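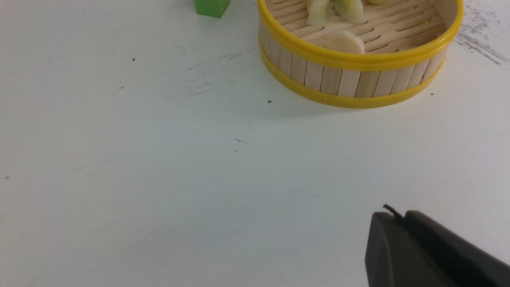 Steamer baskets: loading, cleaning and storage

A steamer basket cooks evenly only when vapour can rise through the gaps in the rack. Leave a finger's width between pieces, and more for anything made with yeast, which swells. Dumplings with a thin wrapper can sit closer together but must not touch, or the skins tear when they are lifted out. Flat, round items block more of the rack than their weight suggests; the creamy white slice just inside the yellow rim covers slats that would otherwise be open, and the pleated green dumplings are better kept back from it. Where a basket has to hold both types, put the flat piece in last and take it out first.

Lining. Use perforated paper, cabbage leaves or a thin wipe of oil. Solid paper traps condensate. Cut the paper 2 cm smaller than the inside of the basket so that steam can pass at the sides.

Water. Bring the pan to the boil before the basket goes on. The water level should stay below the rack throughout. Top up from the kettle, never from the cold tap.

Bands. Many baskets are held together by plastic bands at the top and base. Keep these clear of the pan wall and of any flame that comes up the side. A band that has gone slack allows the slats to shift; check it by pressing the wall inwards with both thumbs. The Pramden replacement band, part 3064, fits the Pultance 200 mm basket only. It does not fit the Kotville, which has a deeper rim.

Cleaning. Brush the rack along the slats, then across the gaps, with hot water and no detergent. Starch left in the weave hardens overnight and is then slow to remove. Do not soak. Stand the basket on its side to dry, with air on both faces of the rack, and turn it once.

Worktop marks. A basket set down on a white surface picks up whatever is on it. Dark smudges of the pencil or rubber sort usually lift with a damp cloth and a little bicarbonate. Rinse and dry the area before food goes near it.

Storage. Open shelf, lid off. From October onwards, keep baskets away from radiators, as dry heat splits the slats.

Last revised 2026-05-18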